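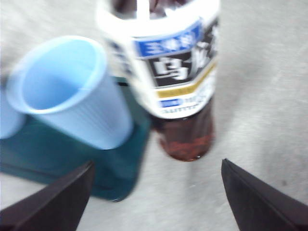
Bottled oolong tea in plastic cups – how do I keep it from tasting like the cup?

Posted in Kitchen & Pantry, April 16, 2022

Hi all, I've been reading along here for ages and finally have something to ask. I've gotten very fond of bottled oolong tea, the plain unsweetened kind in the clear plastic bottles with Japanese writing on the label. There's a little import shelf at the Koskela market in our part of Fidville and I come home with a bottle or two whenever I pass by. I drink it with lunch, and then I pour some out for my kids when they get home from school, in light blue plastic cups that have been in our cupboard since they were toddlers.

My trouble is that the tea tastes lovely from the bottle and a bit strange from the cups. Sort of soapy, sort of like the inside of a lunchbox. My youngest says it tastes "like the dishwasher," and I'm afraid she has a point. I've washed them by hand with extra soap, which may have made it worse, and I've left them on the windowsill for a whole afternoon. Juice and milk taste fine from the same cups.

I'd rather not switch to glass because the kids' cups spend half their lives knocked over on their sides on our pale gray carpet. Which brings me to the other half of this, I guess – if oolong does get spilled on a light carpet, what do you do first? It's such a dark reddish brown and I'm nervous every time. And how long does an opened bottle keep in the fridge?

Thanks so much for any ideas, and sorry this got long!
– BlueCupMom

TeapotInAugust

Oh, I feel for you, we had the very same thing with a set of picnic cups! Plain tea has so little going on in it, no sugar, no milk, so whatever is hanging around in the plastic comes right through. Juice just covers it up.

I'd stop with the extra soap to begin with. Then fill each cup with warm water and a good spoonful of baking soda, stir it around and leave it overnight. In the morning rinse it more than you think you need to, and let the cups dry completely before you put them away, right side up. Mine used to get stacked while they were still a little damp and that stale cupboard smell went straight into the plastic. If one soak doesn't do it, do another. It took 2 for ours, and there was one cup that never came around and now holds paintbrushes.

Also have a look at your dishwasher if the cups go through it. I had a scented rinse aid in mine, a Ballero one I'd picked up on sale, and when I went back to the plain kind the flowery taste was gone from everything, even the cereal bowls. I can't promise it's the same at your house, but it's an easy thing to try.

As for the bottle, go by what the label says if you can read it (some import shops stick a translation on the back). I cap ours right after pouring, put it straight back in the fridge, and try to finish it in a couple of days. The kids shouldn't drink from the bottle if you want to keep the rest of it.

hullent_hal

get different cups. plastic gets old and scratched and then it holds on to everything. stainless ones don't break either

PorchAndPantry

I'll take the carpet part, having spilled more tea in my life than I care to admit – mostly on a light wool rug that my mother-in-law gave us.

Blot first, and keep blotting! Put a folded white towel on the spot and press down with your hand, or stand on it if it's a big spill. Move to a clean bit of the towel when the first bit turns brown. Don't scrub, it only drives the tea down and roughs up the pile. When the towel comes up nearly clean, dab on cool water and blot again. If there's still a shadow, mix a little white vinegar with water, the same amount of each, and try it somewhere hidden before you use it in the middle of the room. Then plain water once more and a dry towel with something heavy on it until morning.

Unsweetened tea is a bit kinder than the sweet sort, you don't get that sticky patch that collects dirt afterward. The color can still set, though, so I wouldn't leave it until after dinner.

One more thought on the cups. We pour only a third full for the little ones and let them come back for more. It makes for a lot of trips to the fridge, but the puddles are much smaller. And we keep an old bath mat under the low table where they have their snack, which isn't pretty but goes in the wash with the towels.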